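The Noodle Station

At 5:40 in the morning the portioning room at Wekthorpe smells of sesame oil and floor cleaner. The company makes chilled noodle salads for office cafeterias, 800 bowls on an ordinary shift and 1,000 when the hospital orders come in. Until May, every portion of glass noodles was pulled apart and weighed by hand. Now part of that job belongs to a two-fingered arm from a supplier called Okitz, and management would like me to be impressed.

I am trying. Glass noodles are a miserable thing to automate. They cling, they slide, and they leave with their neighbors. A person learns in a week how to pinch a portion and shake off the extra. The arm has been learning for most of a season.

Belmiro Loureiro has portioned noodles longer than anyone else in the building. He now stands beside the arm with a pair of tongs and a tablet. When a portion comes out heavy, he fixes it. When the arm drops one, he clears it and taps a box marked "assist."

"They told me it would take the boring part," he says. "I used to do the noodles and talk to people. Now I do the noodles it gets wrong and I watch it. You can't talk while you watch."

The sales deck promised 404 portions an hour. The shift log I was shown, for what the plant manager called a good morning, gave 335, and that figure includes the ones Loureiro finished himself. Ask who gets credit for those and the answer is vague. The tablet records them as completed by the station.

There are real gains, and it would be unfair to skip them. Wrist complaints are down, according to the shift leads, and two workers who had been on light duty are back on full hours. Loureiro says his hands feel better than they have in years. He also says his hourly rate is the same, though his job title has changed to "cell operator" — a promotion, as far as he can tell, in name.

What bothers him more is the training. New hires used to start on noodles and move up to sauces and assembly. With one person on the station, there is no longer a bottom step, and the company has yet to say what will replace it.
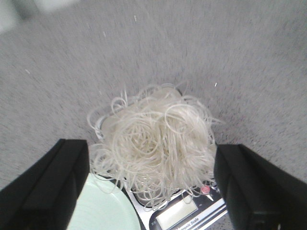

Who Pays for the Slow Days

Wekthorpe leases the arm by the month, whether it runs or sits. Labor is the cost that can still be trimmed, so when orders drop, people go home early and the arm stays. Loureiro was sent home before lunch twice in the month I visited. The lease was paid in full.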